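Plerness Bench Mat, large size
Reviewed by Palesa Steyn
23/11/2019

I bought the Plerness mat in August to replace a cork sheet that had started to crumble at the corners. It has been on my repair bench since then, under radios, a sewing machine motor, two table lamps and a lot of coffee cups. I paid full price for it and have no connection with the seller.

The large size arrives rolled in a cardboard tube. Mine had a strong curl at both ends, and the instructions say to lay it face down overnight. One night was not enough. I put dictionaries on the ends and left it for the rest of the week, and after that it stayed flat, except for one corner that still lifts if I drag something heavy across it.

The surface is matte and slightly soft. Screws dropped on it mostly stay where they land. On the cork they rolled into the cracks, and on the bare bench they ended up on the floor. The color is a medium gray. I would have liked something lighter, as black screws are hard to find on it in the evening, but the only other choice is dark green.

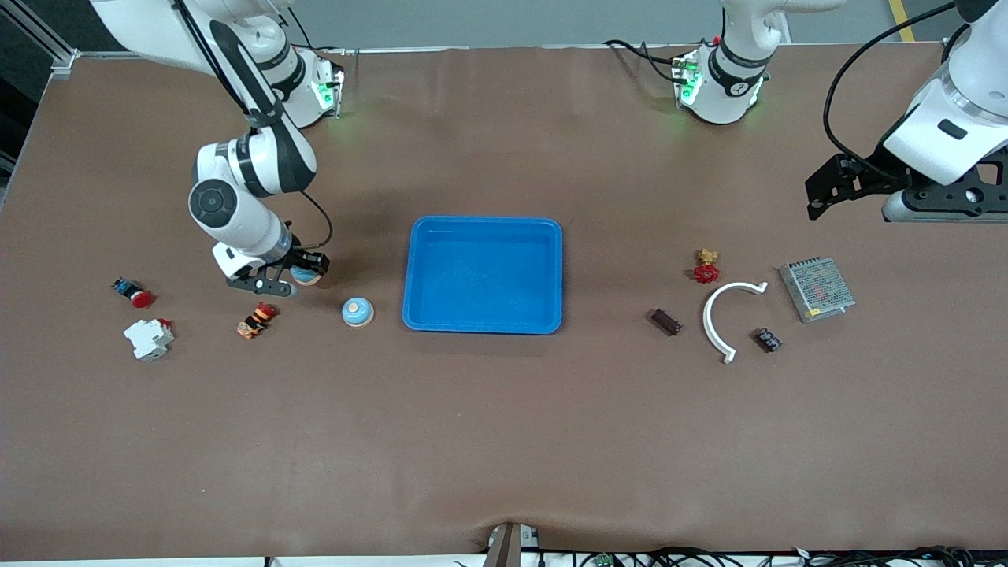

Heat resistance is the main claim on the box. I rested a soldering iron tip on a spare strip I had trimmed off the end. After a count of ten there was a shiny dent and a faint smell, and no hole. Drops of solder flick off with a fingernail once they have set. A hot glue gun left a ring that peeled away clean. I would not set a heat gun down on it, and the leaflet says the same.

Cutting is another matter. The mat is sold as "cut tolerant," and a light pass with a craft knife does close up. A firm pass does not. I now have a line near the front edge about as long as my hand, and it collects dirt. If you do much knife work, keep a separate cutting board on hand.

Cleaning is easy for the first month. A damp cloth takes off dust and flux. Oil is slower and needs dish soap. Pen marks have not come off with anything I own, including rubbing alcohol, which took the shine off one patch and left the ink.
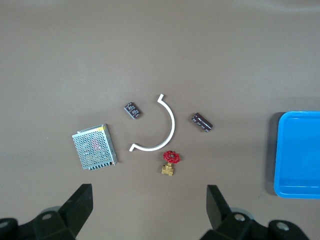
The printed grid along the back edge is in inches on one side and centimeters on the other. I checked it against a steel rule and it was accurate on the inch side. The centimeter side drifts a little by the far end. It is fine for sorting screws by length and I would not measure a part with it.

My neighbor Aurelio Zamudio has the Hikelura mat, which is thinner and costs less. We swapped for a weekend. The Hikelura lies flat straight out of the bag and is much easier to roll up and put away. It also slides. I had to tape it down to scrub a contact with a wire brush, and the Plerness has never moved under me. Aurelio works at a kitchen table and clears up every night, so he kept his. For a bench that stays set up, I prefer mine.

Two smaller points. The grounding snap on the left side is riveted well, but the cord is sold separately, and the box shows it attached. The hanging holes are too close to the edge, and I expect they will tear if the mat is actually hung.

Good: grip, heat, weight.
Bad: curl on arrival, ink stains, no cord in the box.

I give it four out of five. The medium size is made of the same material — I have handled one in the Mornside store — but it has no grid and no snap.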